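Julero talk – notes, 2019-12-23

Open w/ the first 30 secs of side A. No intro, let it play, then say hello.

Who they are – Kukolberg, four piece, same lineup since the first tape. Heavy, slow, lots of space. If anyone asks about genre say "ask the drummer" and move on.

The new record = Julero. Follow-up to Garg. Garg was loud start to finish, people loved it, band got sick of playing it. Say that plainly.

Recording: Colus, the small room not the big one. Live takes, vocals after. Li-hua Fung producing – her idea to tune everything down and then play quieter. Guitars hated it for a day. Play the before/after of track three here (CHECK VOLUME, the before is way hotter).

Songs to mention:
– opener, used to be nine minutes, cut in half
– the one with the cello. Dont call it a ballad
– closer, first song they've written on piano. Lyric is from an old notebook, singer won't say how old

Story about the lost hard drive – only if time. Short version: bass parts gone, redone in one evening, second ones better.

Pressing. 1000 on vinyl, that's all for now. Garg did 3000 and sat in boxes for ages, so smaller this time and repress if it goes. 2 singles before the album, first one in May. No date for the second, don't get pushed into giving one.

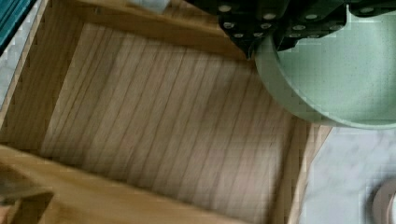 Open-topped box, wood grain

Touring – small rooms again, playing Julero in order, then older stuff. Support act not confirmed so DO NOT say the name even tho everyone knows.

Streaming question will come up. Answer: yes it'll be on there, same day as the record, no exclusives. Keep it to one sentence, last time I went on for ten minutes and lost the room.

Thank Li-hua, thank the Colus people, thank whoever is on sound.

Finish on the closer, whole track, lights down if they can. Questions after – take a few then point them at the mercandise table.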